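Trevidden Arms Group: Minutes of the Project Meeting
Apr 8, 2024
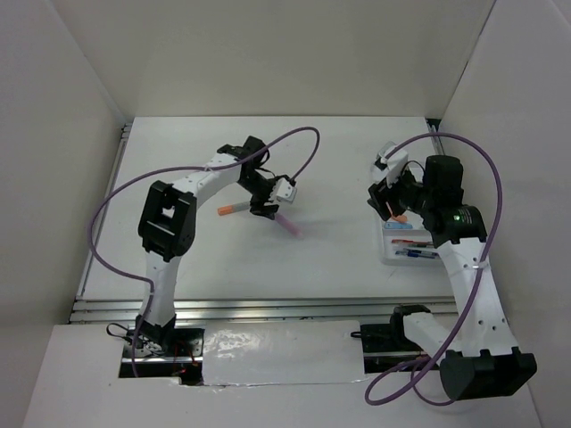 Marker task at the two-arm station. Right gripper over the tray, left gripper on its own side of the table.

Present: Ye-ji Shim (chair), Nassoro Barasa (minutes), the Terlow station operators, two students from the Mfinanga course.
Apologies: none received.

1. Minutes of the last meeting
Accepted with one fix: the gripper finger order was placed by Nassoro, not by Ye-ji.

2. Where the marker set stands
Ye-ji reported that we have now passed 1040 accepted episodes, and the room was very pleased (there was clapping, and the chair asked for that to go in the minutes). The last 200 all have both wrist views and the fixed view in sync from first frame to last, so no more trimming by hand! The students asked if the older episodes are still worth keeping. Yes, for now. They go in a separate folder and we will train with and without them.

3. What the first policy is doing
Nassoro showed clips from the Mornasach training run. Reaching looks lovely, much smoother than in the block task. Letting go is the weak part: the arm hovers over the tray and opens late. Ye-ji thinks this comes straight from us, as several operators pause over the tray to line things up and the model has learned the pause along with everything else. Long discussion, good ideas from all sides. Agreed to record a fresh batch with one steady motion from pick to release, and to keep any episode where the operator misses and then recovers cleanly.

4. Variety on the table
Pens and markers with different cap colors are mixed already. Starting positions are not varied enough, and most operators put things down where their own hands like them. The students offered to write a small script that calls out a start position and angle before each episode. Accepted with thanks. Episodes that begin with 3 pens already in the tray will be tagged as their own group, so we can see how the policy copes when space gets tight.

5. Cables
Short item. Operators are to check the wrist camera cables before each session and stop if a loop catches during a reach. Nassoro will add a line to the start sheet.

6. Operator time
Sessions stay at 4 per week. Terlow would gladly do more, but Ye-ji wants the labels to catch up first.

7. Actions
Ye-ji: retrain on the new batch, compare release timing.
Nassoro: start sheet, folder for older episodes, tag for part-filled trays.
Students: start position script, first version to the group list.
All: send in favorite recoveries for the August open day reel.

8. Any other business
The cap-removal task was raised again, with much excitement. Held over to the next meeting.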